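Comparing finger pads on a hand-held gripper, the easy way

Posted 21 April 2022 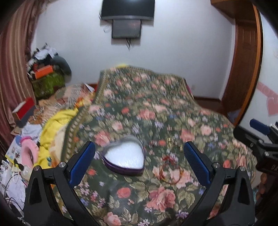 Blue pads on either side of the heart-shaped tin, thin bracelets or cord and rings next to it.

I've been swapping pads on my hand-held gripper for a while now, and I finally have a routine I like. You need two sets of pads, a screwdriver and a bed. Yes, a bed! A soft surface shows you far more than a desk does, and mine had a flowery bedspread on it already.

My two sets are the blue textured ones and the smooth Vellex ones I bought from Flollport last September.

1. Lay out a few things of different sizes. I like a tin, some thin bracelets and a couple of rings. The tin is the warm-up, the rings are where pads get found out.

2. Check your screws. Mine work loose if I skip this, and then I end up blaming the pad for a wobbly finger.

3. Start recording and bring the open fingers down over the tin. Look at your picture before you close them – you want both pads in view and the object between them. If one pad is missing, tilt your wrist.

4. Close slowly, lift, hold for two seconds, put it down. Do that 25 times per object, and don't tidy up in between. If the tin lands crooked, pick it up crooked.

5. Swap pads and do it all again in the same order. Same light too, if you can manage it (I can't always).

6. Watch the clips back and write down slips and drops in separate columns. A slip is when the object turns but stays in. I used to lump them together and my notes from the Mistton arm were useless because of it.

For rings, come in from the side and press down into the fabric a little. You'll probably grab some bedspread along with them the first few times. Count that as a miss and carry on.

I'm up to 259 clips so far, and the bracelets are still the object I dread. Villaseñor pads are next on my list.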